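Chapter 7

What Households Throw Away, and What They Say They Throw Away

Before you start

By the end of this chapter you should be able to explain why waste figures from different places rarely agree, describe two ways of finding out what is in a household bin, and say what is wrong with each of them. You will need the definitions of "arisings" and "residual waste" from Chapter 2. If you skipped Chapter 2, as a good many readers do, arisings are whatever is thrown away and residual waste is whatever is left once everything with somewhere better to go has gone there.

7.1 A tale of two towns

Munora and Vandura sit on opposite banks of the same river. They share a bridge, a bus company and a long-running quarrel about the bridge. The people on both sides buy their food from the same three supermarkets and, so far as anyone can tell, eat it in much the same way. Yet for years the published figures showed that a home in Munora threw out 300 kilograms of residual waste a year, while a home in Vandura managed on 266.

Vandura was very pleased about this. It put the number on a banner. Munora responded with a leaflet, then a second leaflet correcting the first, both of which were later found in large quantities in the residual waste.

The explanation, when somebody finally went looking for it, was dull. Munora weighed its lorries at the depot gate, rain and all. Vandura weighed its waste after it had stood under a roof over the weekend, by which time a fair amount of it had drained away. Munora also counted street litter as household waste, on the grounds that it had come out of a household at some point. Vandura counted street litter under "Parks", where it made the parks look dreadful.

Once both towns had been made to use the same method, the gap all but closed. The banner stayed up until July.

Most of the trouble in this subject is of the Vandura kind. Students tend to arrive expecting arguments about incineration and are disappointed to spend their first term on the question of where the scales are. It is a fair disappointment, and we share it, but a figure for waste means very little until you know what was weighed, where it was weighed and how much weather was in it.

7.2 Asking people

The cheapest way to learn what a household throws away is to ask. The Gauthier survey did this on a grand scale, sending a questionnaire to 3000 homes in the Mernosdale district and asking each to record its rubbish for a week. Replies were plentiful, neat and almost wholly unbelievable.

According to the forms, the people of Mernosdale drank a modest amount of wine, ate a great deal of fresh fruit and never once let a bag of salad turn to soup at the back of the fridge. Bread was finished. Leftovers were "used up", a phrase that appears so often in the returns that the survey team gave it a code of its own. The bottle banks of Mernosdale, which were emptied twice as often as those of any neighbouring district, told another story.

It would be unkind to call this lying. People asked to write down what they throw away begin, quite sincerely, to throw away better things. A man who knows he must put "half a trifle" on an official form may well eat the other half. Researchers call this reactivity, and you will meet it again in Chapter 9, where it ruins a study of shower lengths.

There is also the matter of names. One home's "packaging" is another's "recycling" and a third's "bits". Faced with a drinks carton, which is mostly card with thin layers of plastic and often metal pressed on to it, the Mernosdale households used eleven different words, two of which could not be printed in the report.

7.3 Looking in the bin

The other way is to look. In a sort, or composition analysis, the waste from a sample of homes is collected, tipped out and divided by hand into categories. It is slow work and costs far more than postage. It does, however, produce rubbish that has not had time to tidy itself up.

The usual scheme for household waste has 40 categories. This is either too many or too few, depending on whether you are doing the sorting or writing it up. The early ones cause no trouble: newspapers are newspapers. Difficulties set in with anything made of two materials at once, anything with something still in it, and anything small. Paper cups belong to the first group. Many are lined with a thin film of plastic, so that they go in with paper in one district, with cartons in another, and in a third have a category to themselves, which they share with nothing and are rather smug about.

Bottles belong to the second. A bottle with liquid left in it will be recorded by weight, and the liquid may weigh more than the bottle. Careful teams empty first and weigh the contents apart. Hurried teams do not, and their reports show a remarkable local fondness for heavy plastic.

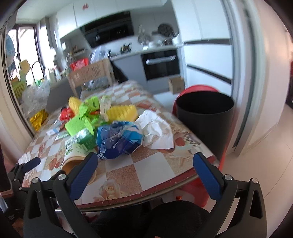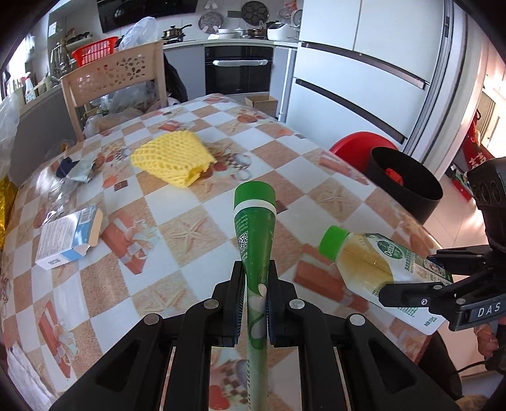 Figures 7.1 and 7.2. Household items on a checked tablecloth. The paper cup is in Figure 7.1, the bottle with liquid in it in Figure 7.2.

Caps deserve a paragraph to themselves and seldom get one. A cap is often made of a different plastic from its bottle. Left on, it is counted with the bottle; taken off, it falls through the sorting mesh and joins the "fines", a category made up of everything too small to argue about. Two teams working from the same heap, one of which unscrews and one of which does not, will reach different totals for three categories and spend the afternoon blaming the scales.

For this reason every sort should begin with a written set of rules, agreed before the first bag is opened. The rules need not be clever. They need to say what happens to caps, labels, lids, liquids and nappies, and they need to be followed even late in the day, when the temptation to call everything "other" is at its strongest. In a well-run sort, "other" is a small heap. In the first Vandura sort it was the largest of all, and had to be sorted again in the morning.

Section 7.4 sets out how to draw the sample of homes in the first place, starting with the awkward question of whether to tell them.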